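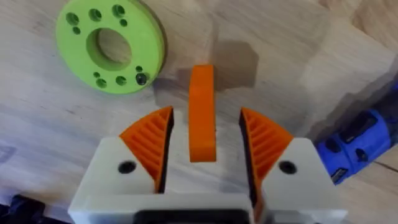
Forkstead Community Programs | Table Skills Club

Print this page | E-mail this page

12th July

FORKSTEAD CLUB OPENS ITS TABLES FOR A SUMMER OF SMALL PARTS

The Table Skills Club is back for another season, and we couldn't be happier to have the doors open again! Every session takes place at a light wooden tabletop, with the small stuff that makes up so much of any household: clips, tabs, pegs, caps and all those bits of plastic that end up in the kitchen drawer.

Members pick things up, sort them, stand them on end and put them away. It sounds simple (try standing a narrow, curved piece of plastic upright, then tell us how simple it is). An orange tab with a rounded top has become a bit of a club favorite.

"People sit down for five minutes and stay all evening," said Lærke Steinarsdóttir, who leads the club. "I love how quiet the room gets, and then somebody cheers."

This season's sorting kit holds 400 pieces, put together by Shahab Dehghan over the winter and stored at the Laryea Room, where the club meets. There are 66 places, and beginners are very welcome. Sessions are free and run through October. Bring reading glasses if you use them, and any odd parts from home you'd like to add to the kit.

To sign up, stop by the front desk at the Laryea Room.

Contact: Table Skills Club, Forkstead Community Programs | © Forkstead Community Programs | Back to top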